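Home About Recipes Baking Contact

Kitchen > Baking > Bread and buns

Cardamom buns for Tsehay's leaving do

So my friend Tsehay is moving to Clendgate (sob!) and I put my hand up to do the baking for her party.

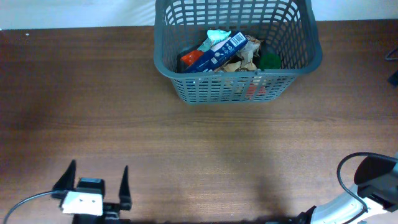

I said buns, she said cardamom, and that was that. I've made cinnamon ones loads of times but never in this quantity – 50 of them! – so I did a trial batch of nine first and ate far too many standing up at the counter.

The dough is Slavica's, the one she gave me years ago, with a bit more butter than she'd approve of. I left it in the fridge overnight and it was so much easier to roll! Cold dough, sharp knife, don't fuss with the knots. My first few looked like old socks but they puffed up beautifully and the pearl sugar hides a lot.

Grind your own cardamom if you can. I bashed mine in the pestle and mortar and the whole house smelt amazing until bedtime. The ready-ground stuff is fine, you'll just want another half teaspoon.

They went down a storm (Rhydian had four, I saw you!) and Tsehay took the last few home in a tin. I'm doing an orange version in August, and I'll put the full recipe up once I've typed it out properly.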